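Tiltden Evening School Fills Every Seat for Its Spring Term

April 12, 2025

The old grammar school on Osta Street has its lights on four nights a week again, and people who live nearby say they are glad to see it. The Tiltden Evening School opened its spring term this month with 83 adults signed up across its classes, the most it has had since it moved into the building, and the hallways between six and nine o'clock are as noisy as they must have been when there were children in them.

Classes this term are bookkeeping, English for newcomers, basic algebra, and a writing workshop that meets in the former music room and still has the piano in it. The algebra class was the first to fill. Oluwatosin Iyamu, who teaches it, had planned on one section and now has two, and he has been eating his supper in the car between them, a habit his wife would like him to give up before summer.

"A lot of my students left school thinking they were bad at math, and they've carried that around for 20 or 30 years," Iyamu said. "I had a gentleman in February, at the open house, who told me he'd only come to drive his sister over. He's in the second row now, and he asks more questions than anyone."

Iyamu teaches the old way, on his feet and at the board, and he asks his students to come up and work the problems there too. It makes for slow going on some nights, he admits, and there was a bit of shuffling and looking at shoes the first week. By the second week people were getting up without being called – and staying up there to help the next person along.
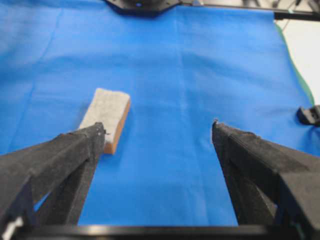
A felt-faced block on a blue cloth. Evening classes in Tiltden run through the spring.

The school charges 65 dollars for a full term, books included, and that price has not changed in several years. Keeping it there has taken some doing. Heating the building through the winter cost more than anyone had planned for, and a supper held in February at the Jibrin Hall next door brought in 2,685 dollars to help with the bill. There was pepper soup, there was a very long table of pies, and there was a raffle that went on so late that the last few prizes were handed out in the parking lot.

Jummai Adeyemi runs the front office and teaches the Thursday-style conversation hour, as the regulars call it, although it has long since moved to a different night and kept the name. She came to the school as a student herself, to learn bookkeeping for the small tailoring business she had at the time, and she remembers standing outside for a good while before she made up her mind to come in.

"So I look out for the ones who are standing by the door," Adeyemi said. "I go out and say hello, I tell them where the coffee is, and by then they're inside anyway. It's a friendly place. You'd be surprised how fast people get to know each other over fractions."

The Revetti bakery, across the road, has been sending over its unsold rolls at closing time, and these are set out on the table by the office during the break. Anyone who wants a cinnamon one is advised to be quick about it.

Two changes are coming later in the term. The side entrance will be closed while the steps are repaired, so students should use the main doors, and the bookkeeping class will move upstairs, where the desks are bigger. The elevator is working again for anyone who would like to skip the stairs.

Seats for the spring are gone, but the office is keeping a waiting list and will start taking names for the fall term before the spring classes finish. Those interested can stop by the front office on any class night after five-thirty and ask for Adeyemi.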